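Field notes: grip faults on the Fellum arms

Release 21 of the Fellum control software went onto the two-arm unit in May, and the fault reported by Nusoment has now been reproduced in a home setting. With both arms extended toward a table, the left gripper intermittently reports closed while its fingers are open. The controller then skips the approach step and moves straight to lift. On a bare bench this wastes a cycle. Near a drink bottle or a dish it is a spill hazard, and near a person's hand it is worse.

The log holds 2,283 grip commands, of which 21 carried a false closed flag. Every one came within 30 seconds of a fast arm move. Mazurek, which supplies the finger position sensor, suspects the connector. Pincombe has asked for the timing of the status message to be checked first — a stale reading would look the same in the log.

Household table task, wrist and head views: 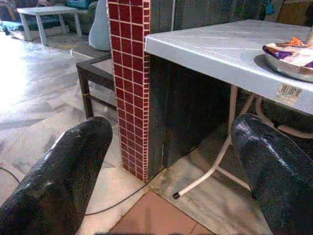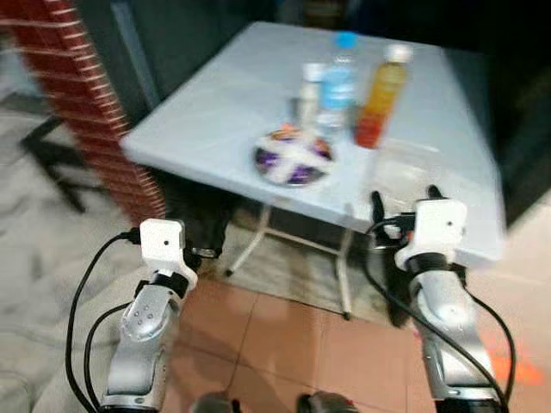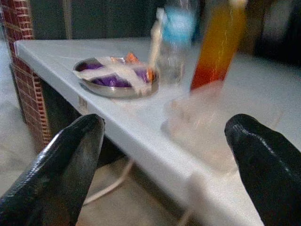

Until the cause is known, sites running release 21 should cap arm speed at the low setting and turn on the second position check before lift. The check is off by default and has to be set separately for each arm. Keep hands clear of the table while either arm is powered, including during a pause. If a false flag appears, use the stop button and save the log before restarting, as a restart clears the sensor history. Logs should go to the Fellum support desk with the arm side noted in the subject line.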